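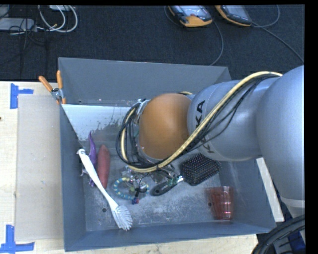

2 min read

Filed under: Reviews > Teaching & Teleop

The Hotus is a hand controller kit for showing an arm what to do from a short distance away. You hold the controller, the arm follows your wrist, and the software keeps the run as a demonstration. I have been using it for picking mixed household items out of a grey bin, and before that I did the same job by hand guiding.

Set-up took 30 minutes, most of it spent on the network settings. The manual is fine but assumes you know your arm's safety menu. Costel Pîrvu wrote a better start-up guide on the Wudness forum and I would print that instead.

Movement is good. There is a small lag, and you stop noticing it after the first morning. Rotation is the weak point. A dish brush lying at an angle against the wall of the bin needs a fair bit of wrist, and I often had to let go of the clutch, reset my hand and start again. The hairbrush was easier. Tumblers on their side are slow with any controller I have tried, and this one is no different.

I recorded 200 demonstrations over two weeks and threw out 18. Eight of those were my own fault for closing the gripper early. The rest were dropouts, all before the July firmware, and I have not had one since.

Compared with the Pestier handle, which bolts to the wrist so you push the arm around yourself, the Hotus is less tiring and keeps your hands out of the bin. The Pestier is still better for anything tangled or close to a wall, as you can feel when you touch something. The Hotus gives you a buzz, and the buzz is the same for everything.

The grip is too fat for small hands. The trigger has a nice long travel. Replacement cords have to be ordered through Rotich, who were slow to answer my emails but sent the right part.

I would buy it again for plain pick and place work. For fiddly contact jobs, borrow one first.

Tags: teleoperation, bin picking, controllers

8 comments | 30 shares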